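Minutes of the monthly meeting, held on 11/14/25 in the upstairs room in Plorketcombe

Chair: Mirjana Lazarević
Minutes: Jade Girard
Apologies were received from two members.

1. Minutes of the last meeting

The minutes were read and accepted with one correction. The sheets from Sturkwood were received as a gift and not as a loan, so we do not have to return them.

2. Folding of clothes for the winter parcels

Mirjana reminded the members that the parcels must be ready in the first half of December. The clothes are washed, but most of them are still in bags and must be sorted and folded. She asked that we all fold in the same manner. Last year each person had her own way, and the piles fell over on the shelf in the store room.

It was discussed where to fold. The long table is too narrow for adult clothes, and the sleeves hang down on both sides. It was agreed to continue on the bed, with the blue patterned bedspread left on it. A big piece can be spread out there completely before the first fold.

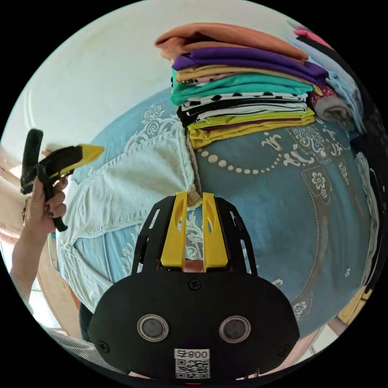 Plorketcombe Clothing Exchange, Folding and Packing Group

For soft pieces, such as the pale blue one on the bedspread, the following was agreed. The piece is first laid flat and the wrinkles are smoothed from the middle to the outside. Then one takes a corner and brings it to the opposite corner. If the corner gathers into a small fold, it should be opened again before continuing, otherwise the fold will stay inside and the pile becomes uneven. Old and slightly faded pieces are accepted when they are clean and have no holes. A member asked if faded pieces should be offered at a lower place on the shelf. This was not supported.

Jade asked whether towels and clothes may go in the same box. Decision: no, towels have their own box, and the label must be written on the short side.

3. Jeans

We have received many jeans this autumn, and they take more space than anything else. Mirjana proposed this order of work:

Close the button and the zipper.
Empty the pockets. Coins go in the glass jar.
Lay the jeans flat and pull the waist straight.
Put one leg over the other.
Fold from the bottom up to the waist, two times.
Write the size on a paper strip and put it under the waistband.

There was a longer discussion about the waist. Some members prefer to roll the jeans, which saves place in a suitcase. But a roll opens itself in the box, and the person who comes to choose cannot see the size. The proposal of Mirjana was accepted with one vote against. 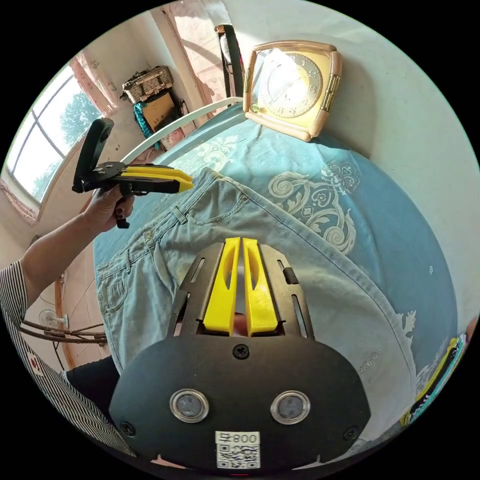
Light-wash jeans on the bed, item 3.

It was also asked how to sort the colors. Light-wash jeans will be kept together on the upper shelf and dark ones under them. Black jeans go with the trousers, as until now. Jeans with torn knees are put aside for Jade, who will decide if they can be repaired or if they are used for patches.

4. Boxes and labels

Jade reported that we have 236 parcels on the list at this moment. Zodby can deliver about 300 flat boxes, and we would keep the rest for spring. The boxes are delivered flat and must be taped at the bottom with two strips of tape. The offer was accepted. Jade will send the order and ask if the delivery can come in the morning, because the front door is locked after lunch.

The old labels do not stick well on cardboard. We will use them up on the plastic bags and buy new ones for the boxes.

5. Transport

Edwards has offered the van again under the same conditions as last year. We pay the fuel. The driver asks that no box is heavier than one person can carry down the stairs alone, so jeans and sweaters should be mixed and not packed in separate boxes.

6. Other matters

The iron switches itself off after a short time. It was agreed to look for a second one before we buy new.

The bedspread should be shaken out after each session, as there is often lint from the dark clothes. Whoever is last in the room does this and closes the window.

A question was raised about children's clothes. It was moved to the next meeting, as the member who has the list was absent.

Tasks
Jade Girard: order of boxes, new labels, jeans for repair
Mirjana Lazarević: written folding instructions for the wall, answer to Edwards
All members: ask at home for a working iron

The next meeting will be in December, before the packing starts. The date will be sent by e-mail.

Minutes written by Jade Girard, read and approved by Mirjana Lazarević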